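Introduction to Automation, course handout 4
Notes from the open day at Orport, with questions for the write-up

We had a great turnout for the Orport trip and I want to get these notes to you while it's all still fresh. If you missed the coach, read them twice and borrow someone's notebook! The write-up is the same for everyone.

The part most of you talked about on the way home was the pick-and-place demonstration run by Mieczysław Stępień, so that is what I've concentrated on. The conveyor hall and the Skesska sorting line get their own handout in a fortnight.

What the demonstration was about

The task was to handle a small household item with a lid. It sounds like nothing. You do it every morning before you're properly awake, and your fingers sort out the awkward bits (where the lid sits, how hard to press, when to stop) with no help from you. For an arm with two fingers, each of those bits has to be dealt with by somebody, either in the program or in the shape of the gripper.

Mieczysław split the job into stages, and I'd like you to use his names for them:

Approach. The arm comes to a point above the object with the fingers already part open. He called this the waiting height. Too low and a sideways move can catch the rim; too high and you waste time on every cycle.

Descent. Straight down, slowly, with the fingertips pointing at the table. Keep the wrist from turning here or you lose the line you worked so hard to get.

Contact. The fingers meet something. Remember from week two that position alone won't tell you how hard you're pressing.

Retreat. Back up the way you came. Students always forget this one in their diagrams, and it loses marks.
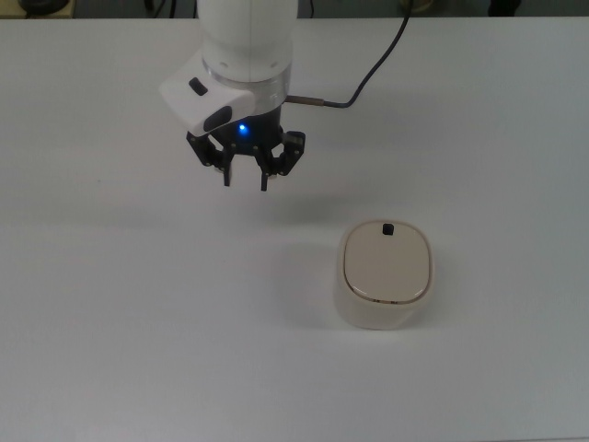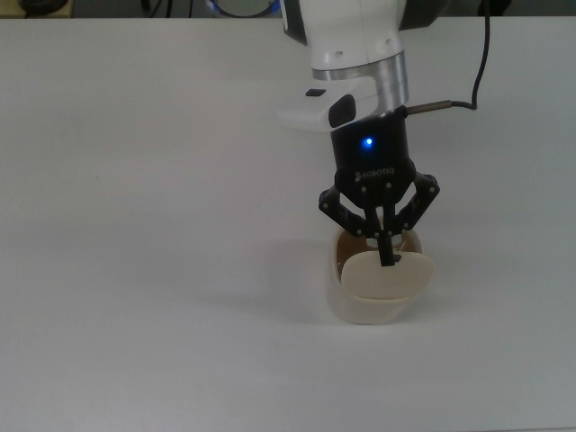
Fig. 1 (first picture): gripper part open and clear of the table. Fig. 2 (second picture): fingertip at the pale disc in the cup.

Look at the linkages in both figures. The fingers are jointed, so as they open and close the tips can move up or down a little as well as sideways, depending on the design. Bello Onyeka asked a lovely question about exactly this: if the tips change height while they close, do you correct for it in the arm or allow for it when you choose the waiting height? Mieczysław's answer was "either, but decide before you start", and I think that's worth writing in the margin.

Some numbers from his talk

He told us that a practice run at Orport is 102 cycles, and that they slow the descent to 60 per cent of the normal speed when a new object is brought in. Over 899 cycles had been logged on this task before our visit. He was very open about the failures too, and put the log up on the wall for us. In one run he picked out, 9 cycles were stopped by the operator, most of them during contact. I could have listened to that part all afternoon.

For your write-up

Draw the four stages as a flow chart. Add a stop condition to each.

Choose a lidded thing from your own kitchen and say what would have to change. A screw-top jar is harder than it looks, so have a go at it if you're feeling brave.

Answer Bello's question for your object, with a sketch from the side.

Two pages is plenty. Hand-drawn diagrams are fine, and I rather like them. The reading is the Declercq chapter on grippers, first half only; skip the section on suction cups until we've done pressure.

Enora Technical College, Automation Short Courses | Contact: course office, ground floor | Course handouts © Enora Technical College | Back to top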